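Learning to bake rye bread, four loaves in

September 16, 2023

I have a new obsession and it is dense, dark and smells like a barn in the best possible way. Rye bread! 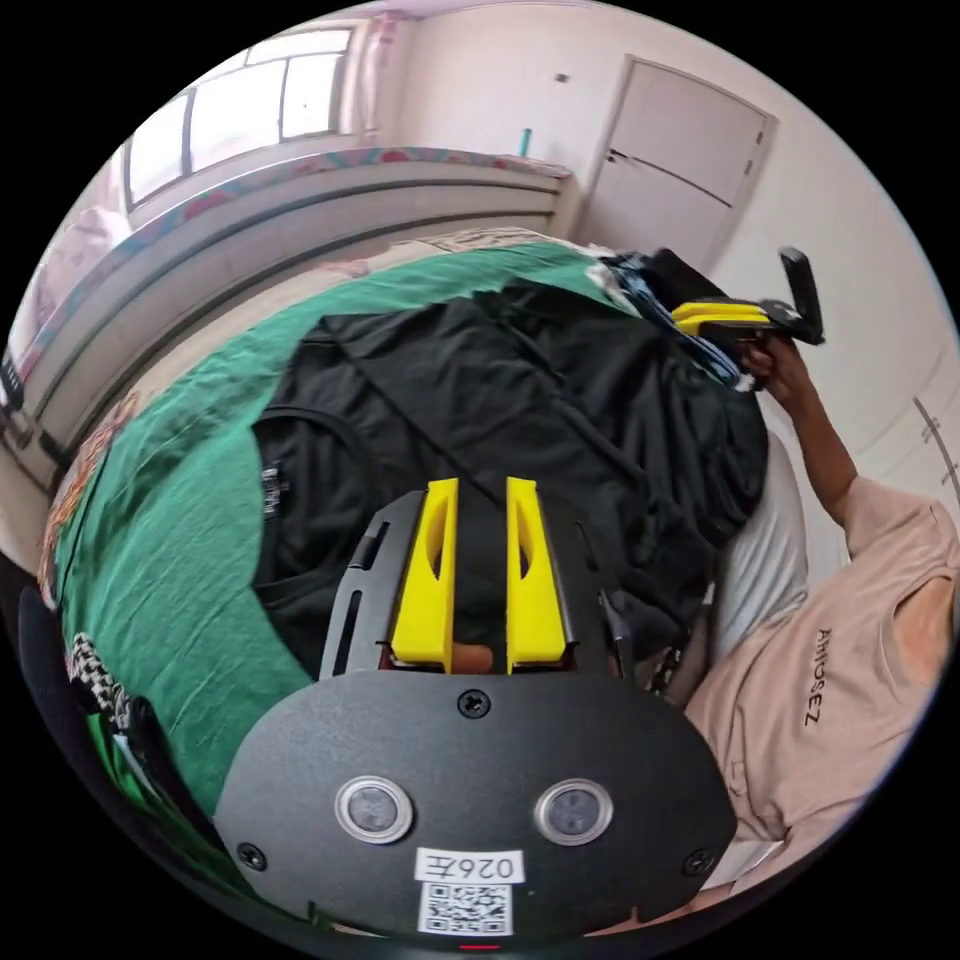 It started with a loaf my neighbor Eun-ji Joo brought over when I had a cold. I ate it with butter, then with cheese, then standing up at the counter with nothing on it at all, and by the time it was gone I was knocking on her door asking where she bought it. She hadn't bought it. She'd been baking the same recipe every couple of weeks since she lived over in Canley, and she handed me a jam jar of starter with a rubber band around it and told me to feed it before bed.

So I fed it. I'd made plenty of white sourdough before and thought I knew what I was doing, but rye is a different animal. You don't knead it. You can't, really, it's like trying to knead wet cement. You stir it with a big spoon, scrape it into a tin, smooth the top with wet fingers and leave it alone. I kept wanting to fold it and shape it and fuss (old habits), and the first loaf paid for that with a big hollow right under the crust. We ate it anyway. Toasted, it was great.

Loaf number two was gummy in the middle. I cut it 2 hours out of the oven, which Eun-ji says is a crime. You're supposed to wrap it in a towel and wait a full day, and oh my goodness, what a difference that makes. The third one I left alone until the next evening and it sliced like a dream, thin enough to see the knife through.

My recipe right now, if you want to try it: 500 grams of whole rye flour, a good scoop of lively starter, salt, a spoonful of molasses, and enough warm water to get something like thick oatmeal. I soak a handful of sunflower seeds overnight and throw those in too. It goes in a hot oven to begin with, then I turn the heat down after the first few minutes and bake it until it feels solid and sounds dull when I tap the bottom. My oven runs hot at the back, so I turn the tin once.

The flour matters more than I expected. The supermarket bag was fine, but then Kamil Kollár, who I used to work with and who grew up eating this stuff, mailed me a sack from a little mill called Zelenák. It's coarser and a bit gray and it drinks up so much more water! The fourth loaf was made with that, and it had this deep, sour, almost fruity taste that I've been thinking about all week. He also sent a note with 33 written on it and underlined twice. I had to call him to ask. It's the temperature he keeps his dough at, in Celsius, by leaving it in the oven with only the light on. My kitchen is nowhere near that in September, so I tried his trick and the dough was ready way before lunch.

What do we put on it? Cream cheese and radishes, mostly. Smoked fish when I'm feeling fancy. My son likes it with peanut butter and honey and I have stopped arguing.

Next up I want to try one with caraway and maybe some cooked potato in the dough, which Kamil swears keeps it soft for days. If you have a family version, please send it to me. I have most of a sack left and the starter is climbing out of its jar again.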